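**The Tirstead Annex**

The Ellari Institute required that every example be entered in the register before the next was begun. Sveva Marchetti had kept the register at Tirstead since April, and she kept it well. The contract with Lostorstead called for 2000 accepted examples - no partial credit was given - and the annex was six short.
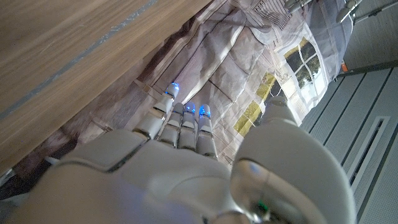
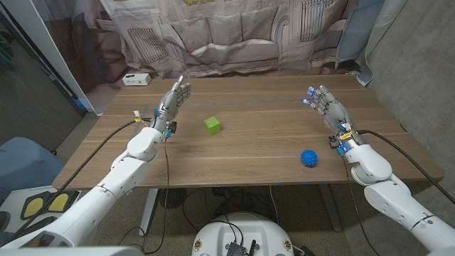

Marchetti read the notice from Lostorstead twice before she signed it. The annex would close upon acceptance of the final example, and the learning system, which the staff called Nkuna, would be transferred to the main building. She laid the notice aside and returned to the task sheet. It concerned the green cube and the blue spiky ball, each to be lifted and set down again on the wooden table. The operator asked whether she was ready to proceed.

"One moment," she said.

She reviewed the previous entries. Two had been marked for hesitation, a fault the guidelines defined as any pause of more than five seconds without contact. She had always thought the definition severe. She struck out neither mark, wrote the date, and gave the instruction to begin - the cube first, as the sheet required.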